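Selora Matratzenauflage 109 im Test

06.02.2020, Bo-ram Ryu

Die Auflage von Selora wird in zwei Breiten angeboten, geprüft wurde die schmale. Bezug: weiß, gesteppt, mit feinen, parallel verlaufenden Rippen. Laut Etikett maschinenwaschbar bei 60 Grad, Trockner auf niedriger Stufe. Kaufpreis bei Pornley: 67 Euro, ohne Versand.

Lieferumfang: Auflage, vier Eckbänder, Pflegeblatt. Die Eckbänder sind mit doppelter Naht angesetzt. Auf einer Matratze mit 20 cm Höhe liegen sie straff an, bei niedrigeren Modellen bleibt Spiel. Eine Variante mit umlaufendem Spannrand fehlt im Sortiment; das Vergleichsmodell von Cidside hat ihn serienmäßig, kostet aber 109 Euro.

Geprüft wurde über 42 Nächte. Das Aufziehen dauert allein knapp zwei Minuten. Die Rippenstruktur bleibt nach dem Glattstreichen sichtbar und zeichnet sich unter einem dünnen Laken leicht ab. Beim Liegen ist sie nicht zu spüren.
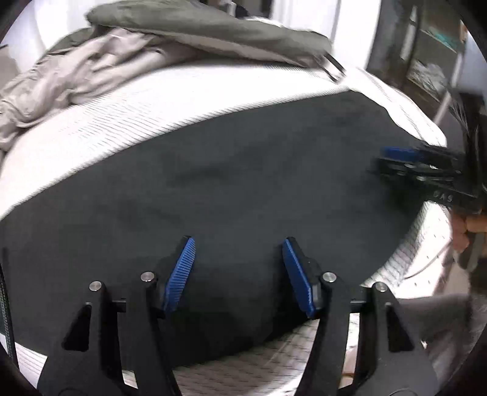 Dunkle Textilien sind auf dem weißen Bezug ein eigenes Thema. Fusseln setzen sich in den Rillen fest und lassen sich mit der Kleiderbürste nur quer zur Rippe lösen, die Fusselrolle nimmt sie in beiden Richtungen auf. Wer tagsüber eine Decke auf dem Bett liegen hat, sollte das einplanen. Glatte Stoffe rutschen auf der Auflage etwas, aufgeraute halten besser.

Nach drei Wäschen bei 60 Grad ist der Bezug in der Länge um 1,5 cm eingelaufen, in der Breite war keine Änderung messbar. Die Steppnähte sind intakt, an einem Eckband steht ein Faden ab. Trockenzeit auf der Leine: elf Stunden bei 19 Grad Raumtemperatur. Die günstigere Auflage von Won (35 Euro) war nach sieben Stunden trocken, verlor aber schon bei der ersten Wäsche sichtbar an Volumen.

Verarbeitung: gut. Sitz: gut ab 20 cm Matratzenhöhe, darunter befriedigend. Pflege: befriedigend wegen der Rillen. Die Langzeitmessung zum Einlaufen läuft weiter, Nachtrag im März.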